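Where Things Live: Small Objects in Shared Student Rooms
Project report, course in Everyday Design
Authors: Rodrigo Paiva, Bernardo Ramalho, Salvador Cunha
Supervisor: Edeltraud Hinrichs

1. Background

The residence at Brendavville has rooms for two students each. Every room has two beds, two desks, one wardrobe with a mirror inside the door, and a washbasin with a very narrow shelf. The shelf can hold two toothbrush glasses and a soap. All other small things must find another place, and in most of the rooms this place is the desk.

Our project started from a complaint which we all had made at some time: we lose five minutes in the morning looking for a comb, a key, a charger or a nail clipper. These things are small and cheap and they are used every day, but they have no fixed home. The university gives much advice about how to organize study time and almost none about how to organize the top of a desk.

We wanted to find out which simple containers students already use for such things, and if a container that was made for one purpose works well for another purpose. We did not want to design a new product. The supervisor asked us in the first meeting to stay with objects that people already own, and we think now that this was good advice, although we were a little disappointed at that moment.

2. Questions

We agreed on the following questions.

Which small personal things stay on the desk, and which are put away after use?
Does an open container help a person to return the thing to the same place?
What makes a container unpleasant to use, so that it is abandoned after some days?

A fourth question, on the cost of containers, was removed in April. Almost all of the containers were presents or came from home, and the students did not remember any price.

3. How we worked

We asked for participants with a paper on the kitchen door of each floor. In total 47 students answered a short form with questions about their desk habits. From these, 7 students agreed to try a container for two weeks and to write a few words in a notebook each evening. The notebooks were simple school notebooks. Two of them came back with coffee on them but were readable.

Each participant could choose between four types of container: a shallow tray, a closed box with a lid, a cloth bag with a string, and a pencil cup. The first three were borrowed from a shop called Prata, which lends display pieces to students for a small deposit. The pencil cups we took from our own desks.

One of us visited each participant on the first day and on the last day. In the middle we did not visit, so as not to remind them. Rodrigo Paiva made the visits, Bernardo Ramalho typed the notebooks, and Salvador Cunha prepared the form and wrote most of this report. The language was corrected by all three, so the mistakes are also shared.

4. Results

4.1 The form

The answers to the form show that keys and chargers are nearly always left on the desk. Cosmetics and medicines are usually put away, because the students do not like that visitors see them. Hairbrushes are in the middle. Some students keep them in the bathroom bag and take them out every morning. Others leave them on the desk, on the bed or on the window sill, and these were the students who most often wrote that they must search.

Many answers mentioned that a hairbrush is a difficult shape. It is too long for a small box and too thick for a drawer divider. When it lies flat on the bristles it rolls to one side, and when it lies on the back the bristles collect dust. One student wrote: "It is the only thing on my desk that does not want to be anywhere." We discussed this sentence for a long time and it brought us to look at the hairbrush more closely than we had planned.

4.2 The pencil cup

The pencil cup was the container that gave us the most to write about. We expected that the participants would fill it with pens, and some did so. But two of the participants moved the pens to a case and used the cup for a hairbrush only.

The cup we liked best for this is the ordinary wire-mesh type. The handle goes down into the cup and the head of the brush stays above the rim, where the hand can take it without touching anything else. The bristles do not press against a surface. Because the wall is mesh, it is also possible to see the handle from the side and to know if there is something else at the bottom, for example a hair tie.

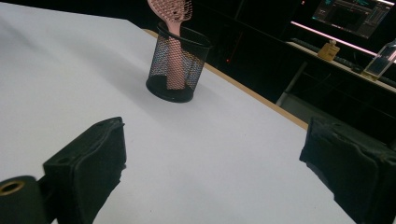 Figure 1. Pink hairbrush kept upright in a black wire-mesh pencil cup on a white tabletop.

The notebooks of both participants say the same thing in different words: after the first three or four days they returned the brush to the cup without thinking. One of them wrote that the color helped, as she could find a light brush in a dark cup even when her roommate was sleeping and only the small lamp was on. We cannot say if this is true for other people, but it was an interesting remark and we had not thought about contrast before.

There were also problems. A brush with a heavy head can make a light cup unstable. We tried this at the desk of one participant with a large wooden brush, and the cup fell when the desk drawer was closed with force. We put a flat stone on the bottom and after this it stayed. A second problem is cleaning. Hair falls into the cup and gets caught in the mesh, and then it must be taken out by hand or with tape. The participant who had this problem stopped to use the cup on day nine. She moved the brush back to the window sill and wrote that she was not sorry.

4.3 The tray

The tray was chosen by three participants. It worked well for keys and coins. For longer things it was less useful, as they lay across the border and fell down when the tray was moved. All three participants wrote that the tray slowly became a place for papers — receipts, bus tickets, a letter from the bank — and that the keys were then under the papers. On the last visit one tray could not be seen at all. The participant had to lift a magazine to show it to us.

4.4 The box and the bag

Only one participant chose the box and one chose the bag. The box was used for six days. The lid was left open from the third day, and later the lid was used alone, as a tray. The bag was hung on the chair and used until the end for a charger and earphones. This participant travels home every weekend, and a bag can be taken with one hand. For him the question of the desk was not so important.

5. Discussion

We think that the open and upright container has an advantage for long things with a handle. It takes a small area of the desk, and to return the thing needs one movement only. With the closed box it needs three movements, and in the morning this seems to be too many. The tray is also open, but it is flat and wide, and so it invites other things.

The purpose for which a container was sold had little importance for the participants. A pencil cup is sold for pencils, but the participants who used it for a brush did not find this strange. One roommate did find it strange in the beginning, and later she asked where she could get the same cup.

Our study has clear limits. Two weeks is a short time. The participants knew that somebody would come at the end, and perhaps they kept their desks in better order for that reason. The pencil cups were not all the same model, and we did not weigh them, which we regret now, as the weight was a cause of the one real failure. We also did not include students who live alone, for whom the opinion of a roommate plays no role.

In the discussion after our presentation, Rigoberto Cortés from the parallel group asked if the washbasin shelf could simply be made wider. It is a fair question. We have sent it to the residence office with our drawings, and we have not received an answer before the deadline of this report.

6. Suggestions for the residence

A heavy, open cup could be part of the furniture of each desk, in the same way as the lamp.
A smooth inner wall would be easier to clean than mesh. Mesh lets the user see inside, so the choice depends on what is kept in it.
New students could receive a half page about storage together with the laundry rules.

7. Thanks

We thank the participants for their notebooks and for their patience with our visits, and Prata for the trays, the box and the bag. All the borrowed pieces were returned, with the exception of one tray, which the participant asked to buy.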